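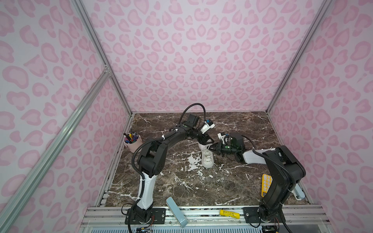 Leopard print

Leopard print is a surface pattern based on the coat of the leopard. Used on cloth, wallpaper, sticky-backed film, wrapping paper, shoes, luggage and so on. Often grouped with other animal prints (zebra, tiger, snake, cow) but has been far more widely used than any of them, and is the one most often made in colours no animal has.

Contents
Pattern
Difference from related prints
Colours
Making the print
In clothing
In the home
Hanging and matching
Care
See also

Pattern

The basic unit is the rosette. A rosette is a broken ring of dark marks round a patch slightly darker than the background. On a real leopard the rosettes are found on the back and sides, with plain solid spots on the head, legs and belly. Printed versions mostly leave the solid spots out, or use small ones to fill gaps.

Rosettes on the animal vary a good deal in size and no two coats are alike. A printed pattern has to repeat, so the drawing is done once as a tile and the edges made to meet. Badly drawn tiles show up as stripes or lines of gaps when a large area is covered. Designers call this tracking. Usual cure is a half-drop repeat, where each column is moved down by half a tile, so the eye has more trouble finding the join.

Difference from related prints

Jaguar — rosettes larger, more angular, with small spots inside the ring. Many fabrics sold as leopard are in fact drawn from jaguar.

Cheetah — solid round spots, no rings. Simpler to draw and cheaper to print, needs only 2 colours.

Ocelot — long chained blotches running along the body. Less common now, seen mainly on coats and linings.

Snow leopard — large smoky rosettes on pale grey. Became popular for bedding and fleece blankets.

Shops do not keep to these names. "Leopard" tends to cover the first two at least, and "animal" covers the lot.

Colours

The natural scheme is black or dark brown rings, tan centres, sandy yellow ground. Most clothing keeps fairly close to it. Grey versions are usually labelled snow leopard whatever shape the spots are.

Bright versions came in with cheap synthetic dyes and cheap synthetic cloth. Pink is the most common, either pink rosettes on a pale ground or black rings with pink centres. Then blue, lime, purple, red. Rainbow versions, where the ground fades from one colour to the next, were mostly sold as school bags, pencil cases and duct tape.

Single-colour versions also exist, where the pattern is only picked out by a change from matt to gloss. Used in lining silks, and on wallpaper where a full print would be to strong for the room.

Making the print

Three main methods.

Screen printing. One screen per colour, so a normal leopard needs three plus the ground. Slow to set up, cheap after that. The Bredville works ran its leopard designs on flat screens before moving to rotary ones, and kept a range of 432 animal patterns at its largest, a good part of them the same drawing in other colours.

Digital printing. Ink put straight on the cloth or film. No limit on colours and no need for a short repeat, so the rosettes can vary more. Small runs possible.

Weaving. The pattern is made by the threads on a jacquard loom. Heavier and dearer, used for upholstery and coats. Egilsson, a mill at Himolside, wove a leopard velvet with a cut pile in which the rings sit lower than the ground. Production ended but lengths still turn up in auctions.

Faux fur is usually printed after the pile has been made, with the dye pushed in from the surface. Part the pile on a cheap one and the backing shows plain.

In clothing

Real leopard skins were worn long before any printed copy, in many places as a sign of rank. Trade in skins is now tightly controlled. Printed leopard cloth spread during the twentieth century, first in nightwear, scarves and linings, then coats and dresses. By the later decades it had a double life — costly on one rail, cheap and cheerful on the next. Taken up by rock and punk performers, and by shoe makers, who found that a small area of the print went with almost anything.

It goes in and out of fashion but has never fully left the shops. Some buyers treat it as a neutral, like navy or beige.

In the home

Cushions, throws and rugs are the usual uses. Stair carpet is a long-standing one, as the print hides wear and dirt well. Wallpaper is bolder and is often kept to one wall, a cloakroom or the inside of a cupboard. Self-adhesive film in leopard print is sold by the roll for shelves, drawer fronts and rented rooms where paint is not alowed.

Flusten, a wallpaper maker, issued a pink and a grey leopard in November as trial colours and then kept both in the standard range as of July 2020.

Hanging and matching

Random-looking print still needs matching. Check the label for the repeat. Allow one extra repeat per drop, more for half-drop papers. Small offsets of 5 or 6 millimetres are hard to see in a busy pattern, bigger ones show in the broken rings. Rosettes usually have a right way up, although it is easy to miss, so mark the top of each length before cutting. Film stretches if pulled hard, and the rings stretch with it.

Care

Printed cottons: cool wash, inside out. Bright pinks and reds may fade in strong sun, dark rings less so. Faux fur should be kept away from tumble dryers and radiators, the pile melts and will not recover. Vinyl film can be wiped with a damp cloth.

See also

Animal print
Faux fur
Half-drop repeat
Jacquard weaving
Zebra print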